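Dronley coat and sweater drive moves to Balwood Hall for May

The Dronley winter clothing drive will sort and pack its donations at Balwood Hall this May, after six years of working out of the back of the Hilitz furniture store. The store is giving up its upstairs rooms when its lease ends, and the drive had until the end of April to find another place.

Balwood Hall has more floor space and a ground-level entrance, so bags can go straight from the parking lot to the sorting tables. The hall is charging the drive $50 for the month to cover lighting and trash pickup.

Last year the drive took in almost 400 sweaters, along with coats, scarves and blankets. Knitwear is the slowest part of the job. Each sweater is opened out, checked at the cuffs, hem and elbows, and either folded for packing or set aside for mending. Anything with moth damage is bagged separately and does not go near the tables.

Much of the checking is done at home before the clothes ever reach the hall. The drive asks donors to lay each item on a bed or other large flat surface, look over both sides and lift the hem to see whether the ribbing still holds its shape. Ribbed sweaters should be folded, never hung, as the weight of the knit pulls the shoulders out.

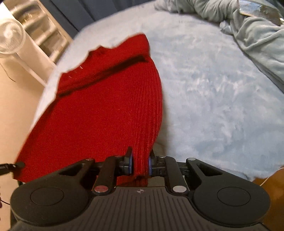 What to bring

Clean sweaters, cardigans, coats and blankets in any size are welcome. Items should be washed and fully dry before they are bagged. Small holes and missing buttons are fine - pin a note to the spot so the menders can find it. Shoes, pillows and electric blankets cannot be accepted.

Fluffy blankets should go in a bag of their own. Last year lint from a few of them spread through several boxes of dark knitwear, and the boxes had to be emptied and brushed out piece by piece.

Packing and storage

Sorted clothes will be packed by size in flat cardboard boxes, with heavier sweaters at the bottom. The Fukuda moving company has donated 300 boxes, enough for this season with some left over for the fall. The boxes will be stored over the summer in a dry room behind the hall's stage and handed out when the weather turns cold.

Drop-off is at the side door of Balwood Hall from 9 a.m. to noon and again from 4 to 6 p.m. through the end of May. Bags should not be left outside when the door is closed. The old drop-off bin at the Hilitz store has been removed - donors who still have bags meant for that location are asked to take them to the hall.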